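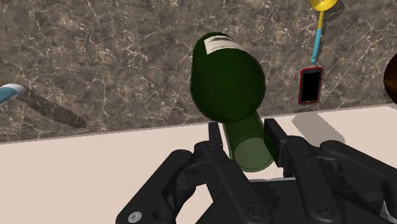

Why did the second batch of sourdough crackers go soft in the tin when the first one stayed crisp for a week? They went in while the middles were still a bit bendy, and the tin did the rest.

20th August

Cracker notebook, bench two. Shireen was out so I had both ovens to myself all morning (bliss!) and I got through more than I planned.

Started with the Hernenel rye, same discard as last time, fed the night before and left on the shelf by the door. 200 g discard, a good spoon of olive oil, salt, caraway. I rolled one sheet by hand and one through the Hartono roller on its second-thinnest setting. The hand-rolled one looks nicer, I'll always say so, but the edges go dark while the center is still thinking about it. The roller sheet baked flat and even and snapped clean when I broke it on the rack. Boring, and much better.

Hidayah asked me to try docking them with a fork before cutting and again after. I did, and I can't tell the difference, and neither could the two people I handed them to, so I'm going back to once. Sorry Hidayah. Come and argue with me if you like, I have plenty left over.

Oven notes. The left one still runs hot at the back. I turned the tray halfway and that fixed most of it, but the back row from tray one is in the brown bag marked "crumbs" and is only good for topping soup. Right oven was fine. I'd like to do all the rye in the right one from now on and keep the left for granola, which doesn't seem to mind.

The second drying step is the thing I want to remember. Oven off, door cracked open with a wooden spoon, crackers back in until the whole thing is cold. I skipped it with batch 2115 and that's the soft one. Did it with 3001 and they were crisp to the middle when I broke a few at closing. I'll open that tin again at the end of the week and write down what I find, good or bad.

Seed mix: the Prorier flax is much smaller than the stuff we had before and it all slides to one end when you roll. Pressed it in with damp hands after rolling and lost a lot less on the floor. Still lost plenty. The broom is behind the flour bins, whoever keeps moving it.

Yield on 3001 came to 453 g after trimming, which fills the big tin and leaves a handful over. The handful did not make it to lunch.

For next time: try half the caraway (it was shouting), salt on top only, and somebody please reorder parchment - we're down to the short roll, the one that curls up and tries to close on the dough. Shireen, your starter is fed and in the fridge, second shelf, lid loose.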